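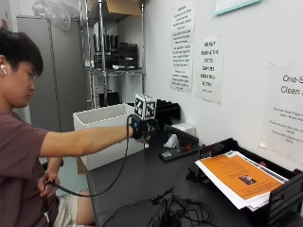 An operator wearing a sensor glove with a fiducial marker cube at a tabletop workstation.

The Virkard Code is a set of good practice rules for recording human hand movements for use in robot training. It covers the fitting of wearable sensors, the layout of the workspace, the handling of cables and the rights of the person being recorded. It is voluntary and has no legal force. The name comes from Virkard, where the first version was drafted.

Background

Recordings of people carrying out everyday tasks are used to teach robots how to grasp and move objects. Early projects each kept their own house rules, and recordings made at one site were often hard to use at another. Markers were mounted at different angles, gloves were worn over sleeves at some sites and under them at others, and few sites wrote down what had been on the table.

A first draft was put together in April by a working group led by Rizwan Dissanayake, then at the robotics firm Munasinghe. It was tried out at two sites, Skudley and Kemel, and 291 comments were received. The revised text was published on Wed 30 October.

Scope

The code applies to recordings made with gloves, wrist units and other devices worn on the hand or forearm. It does not apply to full body suits or to recordings made by steering a robot from a distance, although an annex on the second of these has been proposed.

Marker requirements

A fiducial marker is a printed pattern, usually of black and white squares, whose position and angle a camera can work out. Where markers are used on the hand, the code asks that they be fixed rigidly to the back of it. A cube is preferred to a flat plate, as at least one face is likely to stay in view when the wrist turns. Each face must carry its own pattern, with a clear border. Faces that are scratched, dirty or peeling must be replaced before the next session, and the camera setup checked again afterwards.

The glove must leave the fingertips free unless the task itself calls for covered fingers. Short sleeves are recommended. If long sleeves are worn, they must be rolled back clear of the sensors.

Cables

Wired devices take up one of the longer sections. A cable must have enough slack for the arm to reach the far side of the work area without pulling on the connector. Slack should be kept off the floor where people walk - the section allows the operator to hold it in the free hand during one-handed tasks. Spare leads should be coiled and kept out of the operator's reach.

Workspace

Recordings may be made in ordinary rooms such as offices, kitchens and store rooms. Objects in normal use may stay where they are, and the code advises against clearing a room so far that it no longer looks like a place where people work. Letters, forms and other papers must be checked for personal details before recording starts. Signs on the walls may be left up under the same condition.

Operators

An operator must give written consent and may stop at any time without giving a reason. No recording block may last longer than 90 minutes, and the glove must be taken off between blocks. Earphones are allowed if the operator can still hear a spoken instruction. Faces must be blurred before files are shared outside the site, unless the operator has agreed otherwise.

Record keeping

Each session needs a log giving the task, the device, the hand used and any faults noticed. In the trial at Skudley, 1514 sessions were logged, of which 538 were sent back for missing entries. Most of these lacked the date of the last camera check. The log form was shortened as a result.

Reception

The marker and cable sections have been taken up more widely than the rest. Smaller sites have complained that the blurring rule adds a good deal of work, and Kemel asked for it to be made optional where the operator is a member of staff. The working group turned this down, but agreed to look at it again in the next revision.

See also

Fiducial marker
Learning from demonstration
Motion capture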